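**Pegboard on a garage wall: metal or hardboard? (and what to do about cables)**

**sawdust_marge**
OK so I finally emptied the wall over my bench and I want pegboard up before the end of August. The space is 51 inches wide. I had brown hardboard in the last house and hated it, the hooks fell out every single time I grabbed a screwdriver. My sister says go metal and never look back. My husband says metal is a waste of money for a place where we mostly keep tape. Who's right? Also I have a LOT of cords and would love them off the bench top.

**zlema**
Your sister! I put up the Cavmont metal panels two years ago, the kind with the little square holes, and I haven't lost a hook yet. Get the dark gray if they still have it. Mine hides fingerprints pretty well, though it does throw a shine when the light hits it from the side.

**Perry_in_the_shed**
Going to disagree. I've got hardboard that's been up 20 years. If your hooks fall out, you bought bad hooks. Buy the ones with the plastic lock on the bottom peg and save yourself the cash. Plus with square holes you're stuck buying that company's hooks forever, and they know it.

**sawdust_marge**
Perry, I did try the lock ones! They snapped in the cold. Might have been cheap ones, I'll give you that.

**zlema**
He's got a point about the hooks, I won't pretend they're cheap. I paid 9 bucks for a pack of Sornix ones and two of them were bent. But regular round pegs rattle around in the square holes, so don't count on reusing your old stuff.

**tworuts**
Whatever you pick, put furring strips behind it. You need air back there or nothing hooks in. I screwed mine flat to the studs the first time like a genius and had to take the whole thing down again.

**sawdust_marge**
Oh good grief, I would absolutely have done that. Thank you!! What about the cords?

**Perry_in_the_shed**
Zip ties. Done.

**zlema**
No no no, not zip ties, you'll be cutting them every time you move a charger. Small metal clips on the board and a soft tie at each one. Let the cord sag a little between clips too. I pulled mine nice and straight at first (it looked so tidy) and then the plug kept working itself out of the socket.

**tworuts**
Seconding the sag. How far apart are your clips though? I do every 8 inches and my wife says it looks like a hospital.

**zlema**
Ha, much farther than that, I only clip where it needs holding. I like white cord on the dark board so I can see where it's going. The black ones I've pretty much given up on, they loop wherever they want.

**Perry_in_the_shed**
So after all that money you've still got loops hanging down. Rest my case.

**zlema**
Loops up off the bench, Perry! That's the whole win.

**sawdust_marge**
I'm leaning metal. Zawadi (it is Zawadi Lema from the old tool swap board, right?), how do you run a cord across? I can't work out what holds it.

**zlema**
That's me, hi! Sure. One clip partway along, green tie right at the clip, then over to the plug. Tie it loosely so you can still slide the cord through if you need more length on one end.

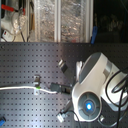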